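Purkside Laundry Room Guide
Section 3: Sorting, pairing and folding socks

3.1 Before you start

This section explains how we pair and fold the small items after drying. It is written for residents of Purkside who use the shared laundry room, but you may follow the same steps at home. For washing and drying programmes, please see Section 2.

You will need:
– a table with a clean and dry top
– the dry socks from one load
– the tray for single socks (on the shelf under the window)
– one drawer box from the Tudard set, if you have one

Check that the socks are fully dry. Press the toe and the heel between two fingers, as these places stay damp the longest. If a sock feels cool or heavy, hang it again on the rail and continue with the others.

CAUTION: Do not put socks on the table directly after cleaning it with spray. Wait until the surface is dry, or pale socks can take marks.

3.2 Laying out

1. Empty the load at the back of the table, so that the front part stays free.
2. Take out everything that is not a sock and put it aside for Section 4.
3. Turn every sock to the right side. Put your hand inside, hold the toe and pull it through.
4. Lay the socks flat in one row, with the two socks of the same colour next to each other. Leave a small space between one colour and the next.
5. Smooth each sock with the palm, from the cuff to the toe. Do not stretch the cuff.
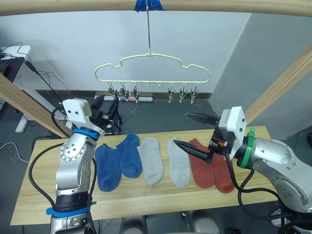

It is not necessary that all toes look in the same direction at this stage. You will turn them when you fold. More important is that no sock lies on top of another one, because a small sock under a big one is easily forgotten.

With ankle socks, one row is normally enough for a small load. For a family load please make two rows, with the children's socks in the row nearest to you.

NOTE: Dark blue and black are difficult to separate in the evening under the ceiling lamp. Switch on the table lamp, or keep these colours until the morning.

3.3 Checking the pairs

1. Begin at the left end of the row and lift one sock at a time by the cuff.
2. Look at the heel and the toe for thin places. Hold the sock against the light if you are not sure.
3. Compare it with its partner. The length, the cuff and the knit should be the same, not only the colour.
4. Lay it back in its place before you lift the next one.
5. Put a sock with a hole in the mending bag. Its partner goes with it – please do not separate them.

A pair can differ a little in length after many washes. If the difference is less than the width of your thumb, treat them as a pair. Wool socks change more than cotton ones, and you can often correct them by gentle pulling while they are still damp.

CAUTION: Loose threads inside the cuff must be cut with scissors. Pulling them can open the whole edge.
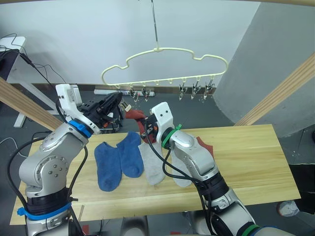

Can I pair two socks of the same colour if they come from different packets?
You can, if the length and the thickness are equal. Wear them together from then on and wash them together, so that they fade in the same way.

3.4 Folding

1. Place one sock exactly on the other, heel on heel.
2. Turn the pair so that the toes point to you.
3. Fold the toes up to the cuff. For ankle socks, one fold is sufficient. For long socks, fold in three parts.
4. Press lightly with the flat hand.
5. Stand the folded pair in the drawer box with the fold on top.

Please do not roll one cuff over the other to make a ball. It is quick, but the outer cuff becomes wide and after some months the sock slides down in the shoe.

NOTE: The Tudard box has 31 compartments. Thick winter socks need two compartments for one pair if you take out the small divider.

3.5 Single socks

Put a single sock in the tray, flat and not folded. Before you leave, look inside the drum, behind the rubber ring of the door and in the corners of any fitted sheet. Single socks stay in the tray until the end of April. After this they are used as cleaning cloths.

Continue with Section 4, Towels and pillowcases.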